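Search this site Go

Costume Jewelry: Reading the Product Copy
Handout 8, evening section
Instructor: Pushpa Pant

Bring this with you, along with one listing you have printed out yourself. Pick a listing for something you would like to own. It's harder to be strict about a thing you want.

1. Where we left off

Last time we looked at base metals and why a seller might put the finish in the title and the metal nowhere. Several of you asked if that is dishonest. I don't think it has to be. A customer wants to know what color the necklace is, and "gold tone" answers that. My complaint is with copy that lets the buyer think a second question has been answered too.

Read "gold tone" as a color word. Read "gold plated" as a claim about a process, with no thickness attached unless the seller attaches one. "Gold filled" is a different construction and in this country the words have a legal meaning, so treat it as a real claim and expect a fraction and a karat next to it. When the fraction is missing, ask for it. When the seller writes back "it's high quality gold filled," you have learned something about the seller.

2. The story attached to the piece

We spent most of the hour on the Pratesia listing, so I'll only put down the bones of it. The earrings are called the Emelano drops. The copy says they are "inspired by a lost court style." It doesn't say which court, when the style was lost, or who found it again. The earrings are glass and plated brass, and perfectly nice ones.

Things to ask of any story like this:

Is there a date? Even a century would help.
Is there an object? A museum piece, a portrait, a drawing in a pattern book.
Does the piece look like that object in any way you could point to with a pencil?
Would the price change if the story were removed?

The last one is where people get annoyed with me. Liên Huỳnh argued in class that the story is part of what is being bought, the way a song is part of a wedding, and that nobody is harmed by a pair of glass earrings with a romantic name. I half agree. I'd agree completely if the romantic name came on the same line as the word "glass." On the Emelano page you have to open the care instructions to find it.

Compare the Từ pendant, which Liên brought in. The card says who cut the shell, that the cord is nylon, and that the shape is the maker's own. No ancestors. I found it easier to like for that reason, and I admit that is my own bias at work. Plain copy can be a sales style as well, so keep your pencil out for it too.

3. Numbers

Be slow around numbers. The Sivden bracelet is sold as "100% hypoallergenic." A percentage needs something it is a percentage of, and I can't find it. The word hypoallergenic has no fixed test behind it when it's printed on a jewelry card. What a person with a nickel reaction needs to know is whether there is nickel in the piece, in the clasp as well as the chain, and under the plating as well as on top of it. The Sivden card is silent on all of that.

The same card says "1477 happy customers." Suppose it's true. We don't know how many bought the bracelet and weren't happy, or how anyone's happiness was established. I would pay more attention to one cross review that names the clasp.

"Limited to 100 pieces" is the other one. Limited when? A run of 100 in spring and another 100 in November, with a slightly different jump ring, is still two runs of 100. If the pieces are numbered, say so in your notes. If they aren't, write down "limited" with a question mark and move on.

4. Faux pearls, briefly

We'll give these a full session later, but some of you are writing about pearls for the assignment and need the vocabulary now.

Imitation, faux, simulated: made by coating a bead. The bead may be glass, plastic or shell.
Shell pearl: almost always an imitation with a shell core. The term is accurate and also very convenient.
Cultured: a real pearl, grown in a mollusk with human help. Expect the word freshwater or saltwater close by.
"Genuine faux pearl": I have seen this in print more than once. It means faux.

The tooth test gets passed around as if it settled everything. Rub the bead lightly on the edge of a tooth, gritty is pearl, smooth is imitation. It can be a useful hint. Some coatings are gritty, a polished real pearl can fool you, and a shopkeeper is entitled to ask you not to. Look at the drill holes with a loupe first. On a coated bead you will often see the coating lifted or chipped around the hole, and the color of the core showing.

Don't score a piece down for being imitation. I wear imitation pearls. Score the copy down if it makes you work to find out.

5. Gift season wording

One more family of phrases. "Perfect for any occasion" carries no information and may be struck out wherever it appears. "Arrives gift ready" sometimes means a box and sometimes means a plastic sleeve – write and ask. "Heirloom quality" on a plated alloy piece is a prediction, and a bold one. Plating wears, fastest at the back of the neck and on the inside of rings, and a piece worn every day may show it within a year. That's no scandal at a low price. It becomes one at a high price with the word heirloom on top.

6. For next session

Take your printed listing and mark it in two colors. Use one for statements that could be checked by somebody holding the piece, and the other for everything else. Don't mark as checkable anything you merely believe. Then rewrite the listing using only the first color. Keep it under a page. If what remains is one sentence, hand in the one sentence.

Pushpa will be in the room early, from 5:30, for anyone who wants to look at clasps under the loupe. Bring your own pieces and label them, please.

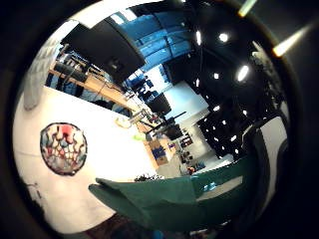
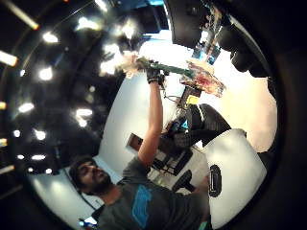 Top, desk and wall screen; bottom, green board and black glove.

Reading for next time: the care cards in the folder, both sides. Skip the page on birthstones, I'm rewriting it.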